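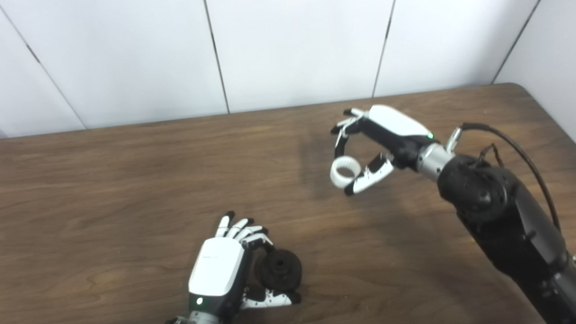

Vol. 17, No. 6, p. 52

Figure 3. Medium-brown wood-grain tabletop against white wall panels with thin dark seams.

3.2 Surface finish and length of stay

The second part of the study looked at whether the finish of tables and walls had any bearing on how long people stayed in a shared workroom. Earlier work by the first author in Sokdale had dealt only with lighting and noise, and several respondents in that survey wrote about surfaces without being asked. They mentioned glare from white desks, the look of wood grain, and walls that felt "like an office" or "like a clinic." We took those remarks as the starting point for the interviews reported in this section.

Interviews were held in March at 11 workrooms in Sokdale and Casado. All were open to the public and none charged for a seat. Ruaridh Leckie carried out the interviews and coded the answers, and a second reader coded them again without seeing the first set. Where the two readers disagreed, the answer was discussed and placed in a single category, or dropped if no category fit.

Finishes were sorted into three groups: plain light, plain dark, and wood grain. We did not separate solid wood from printed or veneered surfaces. Most people we spoke to could not tell them apart by eye and few seemed to care. Walls were sorted by color and by whether they were smooth, papered or paneled. The pairing of a brown grained surface with white paneling (Figure 3) falls into our wood grain and paneled groups.

Respondents tended to talk about the table first and the wall only when prompted. Wood grain was most often called "warm" or "homely," and a smaller number called it "busy." The complaints came mostly from people who worked on paper. One bookkeeper in Casado said that a strong wavy grain made it harder to find a pencil line at the edge of a page. People who worked mainly on a laptop rarely raised the point.

White walls drew more mixed answers. Regular users liked them in the morning and disliked them late in the day, when the overhead lights were on. Seams between panels were mentioned less than we had expected. Two respondents said that dark joints gave the eye somewhere to rest - both had desks facing the wall - and one said she found herself counting them.

The link between finish and length of stay was weak. People at wood-grain tables reported slightly longer visits, but those tables were also larger and stood farther from the door. The Raser comfort index, which we used in the Sokdale survey, gives surface finish a low weight compared with chair height and noise, and nothing in the present interviews suggests that this should change.

A further limit is that users could choose where to sit. A person who dislikes glare will avoid the white desk if there is another one free, and will then report no trouble with glare. The seating records kept by Sodik, the firm that runs the booking system in Casado, show which rooms were used but not which tables, so we could not check stated preference against actual seats. Section 3.3 returns to this problem in connection with noise.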